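In November I went with Shahla Mirzaei to the open day at Trestance, a repair and reuse center for old office computers. Entrance was free, and they gave us tea at 4.

Fereshteh Nouri led our group of 17 people. She spoke mostly about the law on electronic waste, and how schools can ask for used machines.

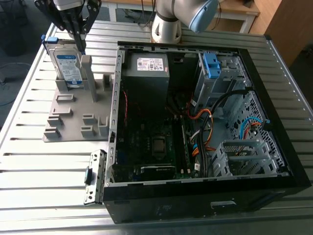
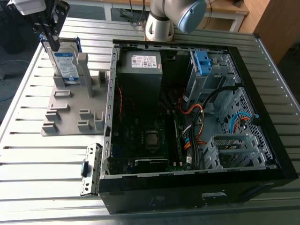

Hard drive and open desktop computer on the work table, Trestance.

After this we visited the storage rooms, which I liked most. The parking is small, so please take bus 8 from the station.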